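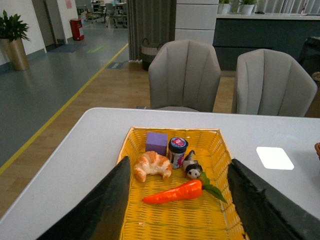 The Small Things Shelf: a gallery

The play shop at the Setarley family centre opened in June in the corner of the café that used to hold the leaflet racks. Children choose a basket, fill it from the shelf, and bring it to a table to be "paid for". The stock was gathered by Cempaka Rahman over one winter, partly from donations and partly from her own loft. There were 473 pieces at the last stocktake, which was done for the insurance form.

This page shows one filled basket, with notes on what went into it and on how the shop is kept. The notes are taken from the labels on the shelf.

The yellow basket
Rectangular, with a tight weave and a slightly raised rim. The shop has 4 of this shape. The weave is wiped with a damp cloth at the end of the afternoon and the baskets are stacked upside down overnight.

Carrot
Bright orange with green tops. It goes at the front of most baskets as it is too long to fit comfortably anywhere else. Price on the shelf: two buttons.

Croissant
From the bakery tray. The crust is flaky to look at and golden brown. Children under three are given the larger bread rolls, which are easier to hold.

Panda
Black and white, and small enough to lie on its side between the shopping. It belongs to the animal tray, but animals may be bought along with groceries. Price: one button.

Purple foam cube
A pale purple block from the building set. Foam pieces are sold as cheese, soap or sugar, depending on who is behind the till.

Jar with the navy lid
Short and round, with pink and white printing on the lid and a colourful label on the side. Jars are checked before they go on the shelf and any with a cracked lid are taken out.

The table and chairs
The tables are white and wipe clean. The light grey armchairs, with the upright channels down their backs, are for parents and grandparents. Please leave a gap behind them so that pushchairs can get by.

The floor
The yellow line marks where the wood-look floor meets the grey. Shop toys stay on the wood-look side, by the armchairs.

Using the shop
Open from 10 am until noon. Each child may borrow one basket with up to 13 items in it. Buttons for paying are kept in a tin at the counter and should go back there afterwards.

Fatos Kolev looks after repairs. Broken toys can be left at the counter with a note saying what is wrong. We are short of toy vegetables at present and have plenty of cups.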